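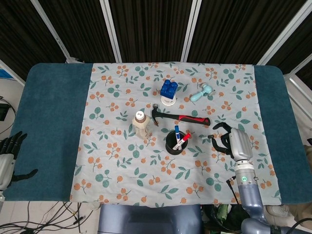

Costura cell: setting up and looking after the right arm
Student project report, Diltari lab, Voneck
December 24, 2021

My bit of the Costura project was keeping the right arm and hand fit for work, so I'm going to skip the learning side of things (the others have written plenty on that already) and stick to screws, cables and zeroing.

When I took over, the right hand had a habit of closing a touch late on one finger. I spent ages blaming the software! The culprit was the hand's connector at the wrist, which had worked a bit loose, and every time the arm stretched out the cable tugged on it. I reseated the plug, gave the cable more slack at the elbow and tied it down again with soft straps. Hard cable ties are horrible things on a moving joint, they bite in and you only find out weeks later.

Then came the zeroing. The supplier, Barroso, gives you a little pin that locks the wrist in its home position, and you're meant to use it after any work on the hand. My first go was out by 4 degrees because I hadn't pushed the pin fully home (there's a click, listen for it). Second go was fine, and I've now written the click into the setup sheet in capital letters.

My start-up routine goes like this. Power on with the arms clear of the table, wait for the wrist light to go green, open and close each hand slowly, then move the right arm over to the far side and back with the cable in view. After that I do a few picks with whatever is on the table. I like whiteboard markers best for this, as they're thin and a bad finger shows up straight away, whereas a bottle will forgive almost anything.

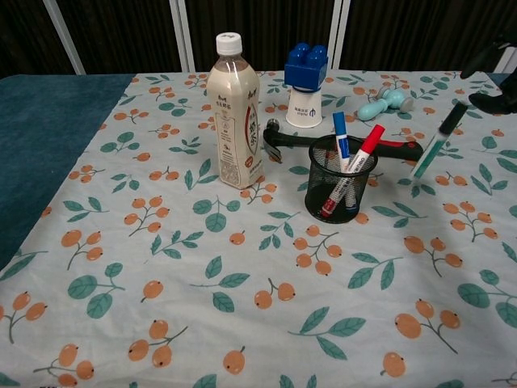 How often does the right hand need zeroing?
After any work on the wrist or the fingers, and otherwise when a slow open and close looks uneven.

I logged 406 picks after the repair and 23 of them were drops, mostly from before I'd swapped the worn fingertip pads. I should have changed the pads first and then started the log, so please don't read too much into that number.

Still to do: the left arm has had none of this. Its cable run is the old one and I'd like to redo it to match the right. We also need spare pads, as I used the last set, and the pin wants a proper home in the drawer with the hex keys.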